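Take 122
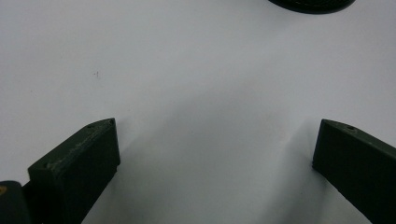
Fingers open over the white tabletop, on the way to the dark round object.

"Slower," said Dorota Duda. "It can only learn what you give it, and right now you're giving it nerves."

Dariusz Walczak laughed and eased the gripper back. He had been at Brikaleck two days and he loved it already, all of it — the squeeze of the handle, the way the dark green fingers answered his own, even the scuffs on the left one, which he had decided were a kind of seniority. You held the thing in your hand, you did the job, and later an arm in the next room did the job too. How was that not the best work in Brastport?

"Again from the start?" he asked.

"From the start. Fingers wide, come in low, and don't stop to think halfway."

He came in low. The shadow of the gripper slid ahead of him over the white, soft as smoke, and he found he could steer by it. When it darkened between the fingers he was near the surface. Would the arm notice that too? He hoped so! He hoped it would pick up every little thing he was learning himself.

There was a speck on the table, a tiny dark fleck with a tail. He wanted badly to brush it away.

"Leave it," said Dorota, who hadn't looked up from her screen. "Borkowska's tables have specks. Everybody's tables have specks."

So he left it and went on to the disc, closed, lifted, turned his wrist, set it down. The click it made pleased him so much that he nearly forgot to let go.

"That's 122," she said. "We said 200 before we train."

"Seventy-eight more." He shook out his hand. "Can we try it now, though? Just to see?"

She gave him a long look. Then she rolled her chair over to the door and called through to the arm's room for somebody to load Promum with whatever they had.

They stood at the glass together. Promum woke, swung out over its own white table and opened wide. It came in low. A hand's width from the disc it slowed, dipped a little to the left, and then went on.

"What was that?" said Dorota. "That dip?"

Dariusz had both palms on the glass and was grinning like a kid. He knew that dip. He'd done it every time, all morning, and hadn't known until he saw it.

"That's me," he said. "Dorota, that's me!"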